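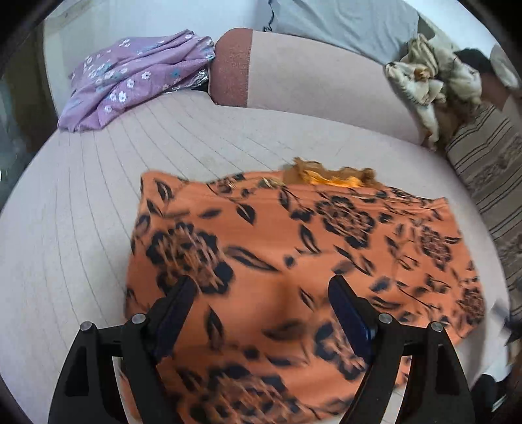

Open day on the 23/08/2018: will the kids (and I) be bored stiff?

Posted by Syafiqah Kwok

The robotics centre at Prendham is having an open day and my two are keen. The flyer promises "everyday household manipulation", and the one picture I've been sent is a big orange flowery cloth with a gripper open above it, which I can get at home for free. It's a 40 minute drive from Matville. Has anyone been to one of these? Is there anything for a nine-year-old to do, or do you stand behind a rope while someone with a lanyard talks about torque?

Haziq Majimbun

Went last August. Parking is rubbish, go early.

Saodah Osman

We did the morning session last year and I'd go again, with snacks. There are 4 demonstrations and the cloth one is the pick of them. You get a hand-held gripper with two padded fingers and try to pick up fabric with it. My son had announced he'd be brilliant at this. He has never folded so much as a tea towel and he wasn't about to start, but he queued up for three more goes.

It's harder than it sounds. Cloth flops wherever it likes, and the floral ones are worse, as you can't tell a fold from a petal. The demonstrator, a very patient bloke called Syahrul Chin, told us they'd done 300 goes with one bedspread and he'd gone right off the colour. I came away feeling better about my own ironing pile, though no closer to the bottom of it.

The talk in the Govindasamy room is long and has graphs. Skip it if your nine-year-old is anything like mine. The sausage sizzle is cash only.

Tirta Sutanto

Agree with Saodah about the cloth table, disagree about the talk. I enjoyed the graphs, and it's the only place with decent chairs. You do need to book a slot for the gripper and they go quickly. If Prendham's full, I heard Jultwood was doing a smaller one later in the year, but I haven't seen a date. Wear closed shoes, they turned my brother-in-law away in thongs and we all had to hear about it on the drive home.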